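Girnutix bench notebook, November, shared copy (write in it, people!)

Started 4:30, out by 7. Me and Vilém at the robot, Jamshid on the laptop with the logs. Julden is the two-arm one, for anyone reading who only knows the line follower. The task for the club demo is the pipe stand: both grippers on the white PVC frame, one each side, lift together, set down together. Sounds so easy when you say it at the planning meeting!

First thing I did was put the speed back. Someone left it at full after the open house and the left arm came down on the pipe like it was swatting a fly. It's on setting 2 now, please leave it there until the grasp is sorted. I also re-ran the home pose because the right arm was parking a bit inward (same as last time, see Vilém's note a few pages back).
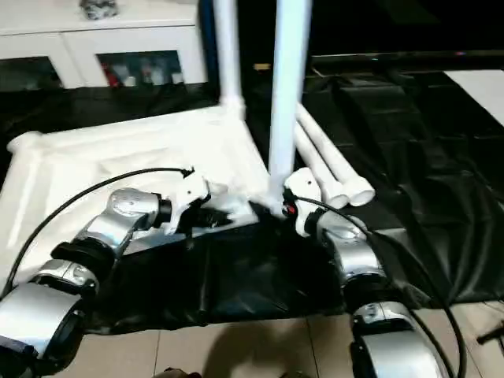 I wanted the grippers low, down by the fittings, because when we grab a pipe up high the whole thing wants to lean and then the two arms argue about who is right. Vilém would go for the middle of the base and let friction do the work. We went back and forth on that for way too long and ended up trying both. Low won today, but his way was faster to line up, so I'm not calling it settled. Watch the black cables too, the loop needs enough slack when the wrist turns.

Numbers, from Jamshid's log: 5 tries with the low grasp, wait time between close and lift set to 700 ms. Before that we had it at 203 ms, which is a silly number, I think it came straight out of the old Fovidov script and we all just kept copying it. The longer wait feels much calmer. I'd still like to know what the left gripper thinks "closed" means, since its reading drifts and the right one's doesn't.

Then we switched to the tray, the white one with the compartments. Different problem completely. The walls are thin, so the fingers have to come in on either side of one without shoving the whole tray over the cloth. I was steering by the wrist view and wow, it is hard to judge depth that close up. Everything is white on white and the curved bits look like they're nearer than they are. I kept asking Vilém "am I over it?" and he kept saying "over what?" Fair enough.
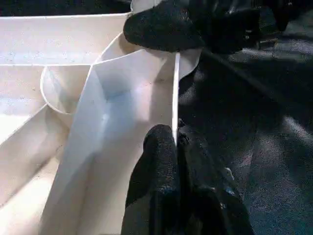
Wrist view, fuzzy black finger pads at the thin tray wall.

Idea for the tray: come in slower for the last bit and shift sideways only once the lower finger is where we want it. Jamshid thinks he can make that a separate move in the script so we aren't doing it by hand every time. He also wants to rename all the poses, and I said fine, but please keep a list of the old names somewhere!

Back to the frame to finish up, one gripper on each front corner of the shelf part. I like this grip best so far. It's easy to explain to the new members too, left hand left corner, right hand right corner, go.

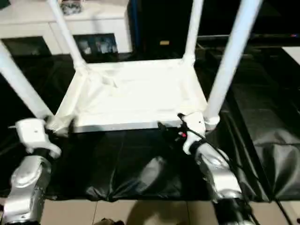 For next time

Jamshid: split the tray approach into two moves, send me the file before you merge it.
Vilém: check the left gripper reading against the Mathew gauge, open and closed.
Me: try the corner grip again at the same speed and the same wait, and write down the start pose this time (sorry).
Whoever is in first: home both arms before touching anything else. Battery for the laptop is on the charger by the door.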